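Hestville open day demo set: cutlery grasping in simulation
Data card, revision 2
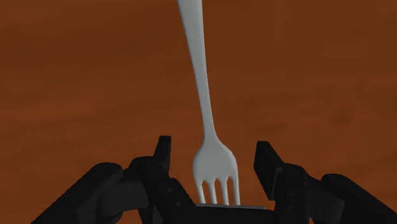 The set holds 327 simulated grasp episodes recorded for the open day at the Hivdale lab on 2/22/24. Visitors chose an item and a start pose at the desk, and the planner then ran the attempt on the large screen. Every episode was kept, including those stopped part way. Wrist views are rendered from behind the gripper, so the palm plate and both fingers stay in view along the bottom of each still. In the fork episodes the approach is made at the head, with the fingers open on either side of it and the handle pointing away over the brown tabletop. The white fork was the item most often asked for. Its narrow neck is also the part where the planner's width estimate is least reliable — see Known problems.

Contents

episodes/ — one folder per attempt, numbered in order of recording
stills/ — wrist view at the moment before the close command
poses.csv — start pose of the item, gripper pose, finger opening
outcome.csv — held, dropped, missed or stopped
visitors.csv — session slot only; no names or ages were stored

There are 11 items of tableware. Mass and friction values are in items.txt and were set by hand. They have not been checked against real tableware.

How the sessions ran

Natnael Worku ran the simulator and Sarahí Becerra took the visitors through the controls. Each session had 5 slots. A slot ended when the item was lifted clear of the table or when the time limit was reached. Visitors could turn the item but could not change the gripper settings. The planner was the Xu build used in the Wellby trials, with no retuning for the day.

Outcome labels were written by the simulator and then read through by Sarahí. Where the two disagreed, her label is the one in outcome.csv and the original is in the column next to it.

Known problems

Thin parts. The width estimate is taken from the depth view and reads too high on necks and stems. Use the value in poses.csv.

Texture. All episodes share one tabletop texture. A model trained on this set alone should not be expected to cope with a different surface.

Start poses. Visitors tended to leave the item as they found it, so the default pose is over-represented. Episodes with an unchanged pose carry the flag "default" in poses.csv.

Clock. Timestamps in session 2 run ahead of the others. The order within the session is correct.

Use

Suitable for teaching, for testing loaders and for repeating the demonstration. It is too small for benchmark figures and has no fixed test split.

A corrected items.txt is planned for July. Report faults to Natnael with the episode number and the build string from the log header.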